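Aguiar burglary series: investigator explains how 631 entries were linked
04/09/2024

Police in the Aguiar district have attributed a run of residential break-ins to one group after comparing tool marks, entry times and resale records. Heikki Partanen, the detective who coordinated the file, spoke about the method after the last of the accused was committed for trial.

The series first drew attention in March, when officers in Hirnar noticed the same narrow pry mark on two rear doors. "A single mark tells you very little," Partanen said. "We needed the same defect in the blade edge, at the same spacing, before we would put two files together."

His unit then reviewed 631 reports from Hirnar and Busik. Most were set aside. The remainder shared a daytime entry, a rear or side door and a short search confined to bedrooms.

"They went to the bedroom first and often to nowhere else," he said. "Jewellery, cash, small electronics. The television stayed on the wall."

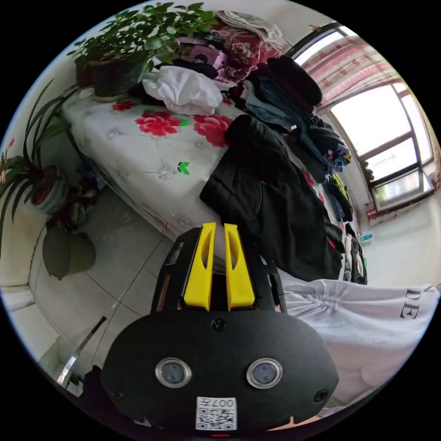 Evidence from the resale trade

Second-hand dealers in Wustis are required to log identification for any purchase above $20. Partanen said the logs were more useful than the fingerprints, as the group wore gloves but sold goods under their own names.

"One man made 5 sales in a fortnight at the same counter. The serial numbers were on the receipts."

Stolen goods worth $2,000 have been returned to owners. Partanen would not estimate the total loss, and said many residents had no record of what they owned.

He advised householders to note serial numbers, store them away from the house and report attempted entries even when nothing is taken. "A failed attempt still leaves a mark on the door. Please don't sand it or paint over it before we have been."

Four people face charges of aggravated burglary and dealing in stolen property. The matter returns to court in Wustis for a directions hearing.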